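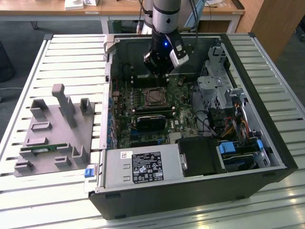
Side panel off, CPU out, on its side on the bench

Home | Forums | Desktops | Repairs | Swap shop | Log in

Old Dell tower — worth rebuilding or strip it?

fluffybakke
4/13/23
Got this Dell off a neighbour in Urkbridge. Already had the processor pulled when I got it, socket just sitting there bare. Everything else seems to be in it, graphics card, power supply, two hard drives in the blue caddies. Want to get it going as a spare for the kitchen, recipes, radio, a bit of homework. Nothing fancy.

Questions
Is it worth buying a chip for it or am I throwing money away
Do the pins in the socket look ok to anyone
Will the power supply in there do or should I swap it

Typing on my phone at work so sorry for spelling. Sverre

hegyi_lovisa
What model is it? Dell on the board doesn't narrow it down much. Should be a service tag on the back or the top of the case, put that into the Dell site and you get the spec it left with. Then you know which chips it takes. Don't buy anything before that.

trokik_man
Strip it. Sell the caddies, sell the card, bin the rest. Every time someone on here "just needs a cpu" it ends up being a cpu, a cooler, ram, an ssd and then the board is dead anyway.

Yasaman B
Bit harsh trokik. If the board's good it's a cheap machine. I did one last August for my mum, 20 quid for the chip and it's still going. She does her banking on it.

trokik_man
And if the board's bad? Who takes the cpu out and leaves everything else. Someone who was fault finding thats who.

Yasaman B
Or someone who wanted the cpu?

fluffybakke
It was the second one. He moved it into another machine, so he says. I believe him, he lent me his ladder.

H. Fang
Can't tell anything about the pins from that photo, too far off. You need a torch held low from the side and a really close shot, then turn the case round and do it again from the other side. Bent ones catch the light differently to the rest, you'll see a break in the pattern. And COVER THE SOCKET. Contacts are open to the air with the frame like that. Plastic cap if you can get one, bit of clean card if not. One dropped screw and trokik gets to be right.

fluffybakke
Card is on it now. Will get closer pics tonight.

hegyi_lovisa
Good. Also what's in the ram slots? I can see two black ones under the socket but can't make out any sticks.

fluffybakke
No sticks, he kept those as well. Forgot to say. So chip and ram and a cooler

trokik_man
:)

Åsmund F
Ram for these is pennies. Ask in the swap shop, half the people on here have a drawer of it. Get a matched pair and check which type the board wants first, they look much the same in your hand but the notch is in a different place. Don't force it.

On the power supply, read the label on the top. It'll give you the total watts and the amps on each line. For kitchen radio duty whatever Dell fitted is fine. Only thing I'd say is if you fit a bigger graphics card later you may run out, and some Dell ones have their own plug on the board end so a shop one won't just drop in. Check yours before you order.

Yasaman B
Take the graphics card out altogether? If the chip has its own graphics he doesn't need it. Less heat, less noise, less leccy.

Åsmund F
Agree, but leave it until the thing boots. Not all the chips have it. Find out which one you're getting.

hegyi_lovisa
I'd do it the other way — card out first, boot with as little as possible, then add bits back one by one. Standard way to do it. If it fails with the card in you don't know if its the card or the board.

Åsmund F
And if it fails with the card out you don't know if it's the chip with no graphics. We have had this argument at the dinner table, people

hegyi_lovisa
We have and I won it

H. Fang
Fagerlunds please. Sverre: look the chip up, if it has graphics then card out. If it doesn't, card in. Done.

Other thing, the drives. Unplug both before first power on. You don't know what's on them or what state they're in. Those blue caddies come out easily, squeeze the sides and slide. Label them left and right with a bit of tape so they go back the same way.

fluffybakke
Neighbour says one is full of his old photos and can he have it back. So that one goes home. The other he doesn't remember.

Yasaman B
Buy a small ssd for windows and keep the mystery drive out of it. An old spinning disk will make it feel ten times slower than it is.

trokik_man
Thats cpu, cooler, ram, ssd. I said so in my first post. Just putting that here.

Yasaman B
Still under a quarter of what a new one costs!! And it doesn't go in a skip.

trokik_man
Until the board's dead

fluffybakke
Right, update. Service tag found, spec looked up. Matching chip in the swap shop from user Fluloter, he wants 7 pounds posted and it does have graphics built in. Ram from Åsmund for the price of a stamp, thank you. Cooler is the expensive bit, the original type has its own bracket and the cheap ones don't line up with the holes.

H. Fang
Measure hole to hole before you buy any of them. And get fresh paste, a blob the size of a pea, don't spread it with your finger.

Åsmund F
Grain of rice.

H. Fang
Pea.

hegyi_lovisa
While you're waiting on the post, give it a clean. Soft paintbrush, work from the top down, hoover held NEAR it not in it. Any fan blades, hold them still so they don't spin up. And tie that bundle of red and yellow cables back towards the drives, it'll get in the way when you come to fit the cooler. A reusable tie, not the sort you have to snip.

fluffybakke
Close ups of the socket sent to Hongmei by message as they were too big for here.

H. Fang
Had a look at both. I can't see anything bent. One speck near a corner that could be fluff, puff it out with a rubber blower, no brush and no cloth in there ever. I'd go ahead.

trokik_man
Fine. Post the result even if it doesnt work. Especially if it doesnt work

fluffybakke
Will do. Chip posted this morning

Related threads
Dell front panel light amber, no beep
Which paste for an old tower
Are blue drive caddies the same across models?
Quiet PC for a kitchen worktop
Swap shop: assorted ram, collect Urkbridge

Contact us | Forum rules | Back to top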